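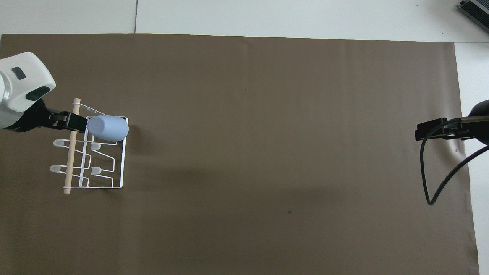
Automated bench at the Gronby tearoom: questions from staff
Last updated October 2024

Which tasks are moving to the arms?
Cup handling at the drying rack. Sorting, washing and chipped-cup checks stay with the kitchen roster.

Will my hours change?
No. Rostered hours for the 86 people on the Gronby and Inby sites are fixed under the current agreement until April. Any change after that needs 2 weeks' written notice.

Who programs the bench?
Tarek Soliman writes and approves all motion changes. Kitchen staff can start, pause and stop a run. They cannot edit one.

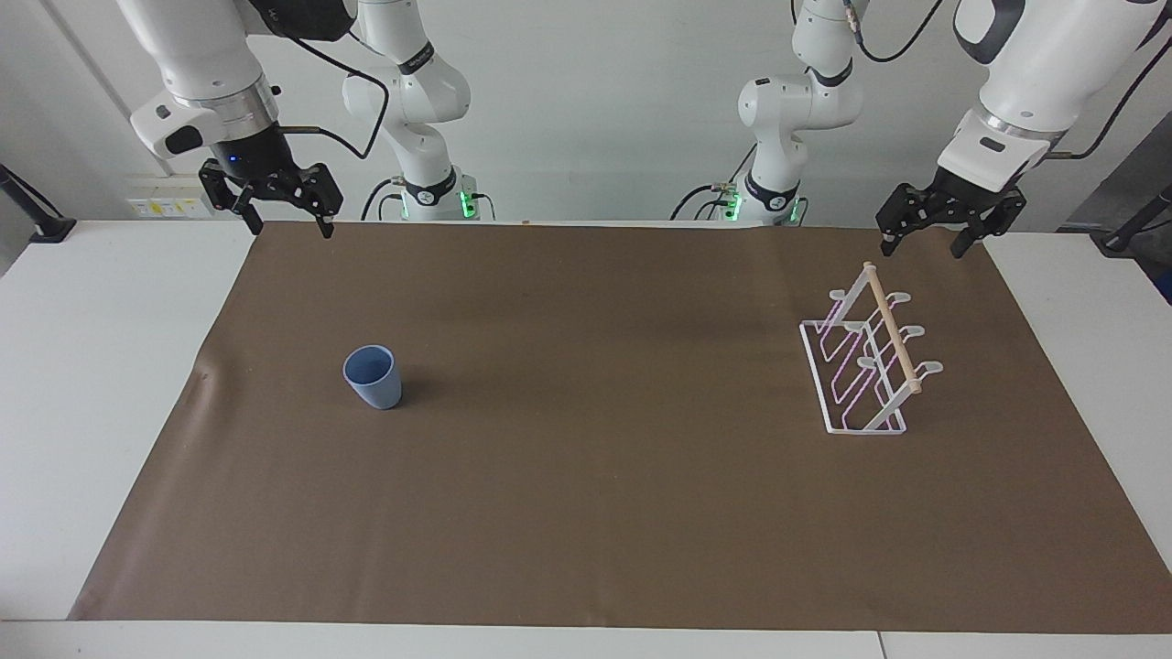 What does the operator do during a run?
The operator stays within reach of the stop button and logs each fault on the Pliner sheet. A dropped cup counts as a fault. So does a cup placed on the wrong hook. Do not reach over the mat while a run is active, even if both grippers are open.

Is the operator role paid at a higher rate?
Yes, at the Level 2 equipment rate, for the full shift and not just for time at the bench. Payroll code 368.

How long is the training?
60 minutes at the bench, plus a sign-off by Ehab Mahrous. You may decline without giving a reason, and your existing duties carry on.

Are we being recorded?
The cameras cover the bench. Footage is used for fault review and is not passed to supervisors for performance purposes. Requests to view it go to Tarek.

What happens if the bench is out of service?
Cups are racked by hand, as before. Each shift keeps one person rostered who can do this.

Who services the equipment?
Bensaid, under contract. Do not unplug cables or tighten fittings yourself. Tag the bench out and call the number on the kitchen noticeboard.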